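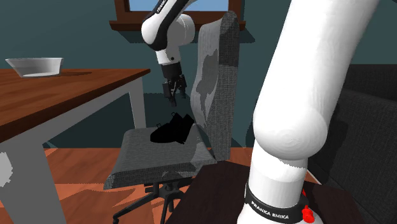
## 4. Setting up the complaint intake form

This section covers the intake form in Ruvalby, which employees use to report harassment, bullying or violence at work. Finish section 3 (User roles) before you start. You need the Administrator role to change anything described below.

### 4.1 Create the form

1. Sign in and open **Settings > Intake > Forms**.
2. Select **New form** and choose the template called *Workplace behaviour*.
3. Type a name for the form. Employees will see this name, so keep it plain. The limit is 80 characters.
4. Under **Language**, tick each language your workplace uses. If you tick more than one, employees choose when they open the form.
5. Select **Save draft**.

**Note:** A draft can't be seen by employees. You can leave it and come back later.

### 4.2 Choose who receives reports

Each form needs 2 recipients, a first and an alternate. Reports go to the alternate when the first recipient is named in the report.

1. Open the **Recipients** tab.
2. Enter the first recipient. The person must already hold the Case Officer role.
3. Enter the alternate. Pick someone who doesn't report to the first recipient.
4. Select **Send test notice**. Both people should get a message headed "Ruvalby test".

If the test notice doesn't arrive, check the junk folder, then check the address in the user's profile. Shared mailboxes are not accepted.

**Caution:** Don't enter a manager's assistant as a recipient. Anyone listed here can open the full report, including attachments and the names of witnesses.

### 4.3 Set the reply period

1. Open the **Timing** tab.
2. In **First reply due**, enter a number of days from 1 to 99. The default is 30.
3. Choose calendar days or working days.
4. Turn on **Reminders** if you want recipients notified before the reply is due.

Check the number against your own policy and any collective agreement. Ruvalby does not check it for you. A change made here applies to new reports only – open reports keep the period they started with.

### 4.4 Anonymous reports

Anonymous reporting is off by default. To turn it on, open **Privacy** and select **Allow reports without a name**. The employee is given a case code and uses it to read replies.

**Caution:** A lost case code can't be recovered, by you or by Amley support.

### 4.5 Publish

1. Select **Preview** and fill in the form once as an employee would.
2. Delete the preview report.
3. Select **Publish**, then copy the link to your intranet or notice board.

To withdraw a form, select **Unpublish**. Reports already received stay in the case list. Section 5 explains how to assign them.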